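Hi Diane – quick update on the Ulon work, as promised for 22/04/2021.

We've now traced 2,076 wallet payments linked to the fake Stara coin sale, up a lot on February.

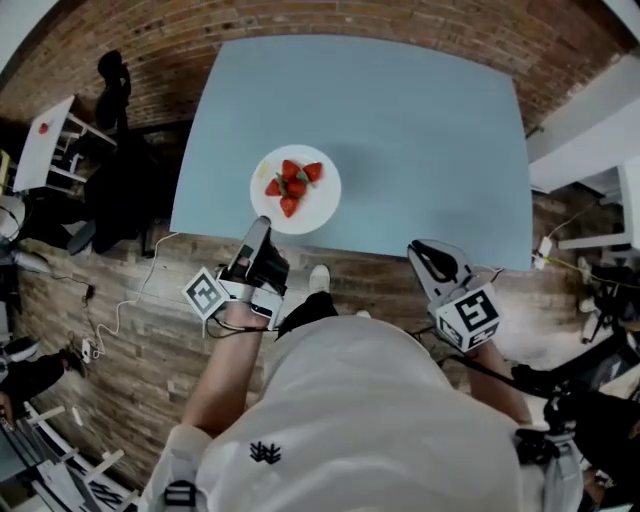 *Strawberries on the blue table.*

Anoma Pathirana has matched 55 wallets to three exchanges, and two have already answered our letters (the third is dragging its feet!).

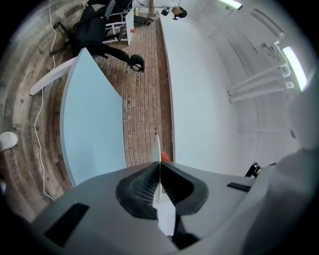
*Grey gripper, white finger pointing up.*

Spending is on budget. 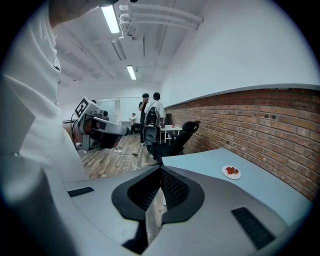
I'd still like the Ollico licence renewed – could you sign that off by the end of the month?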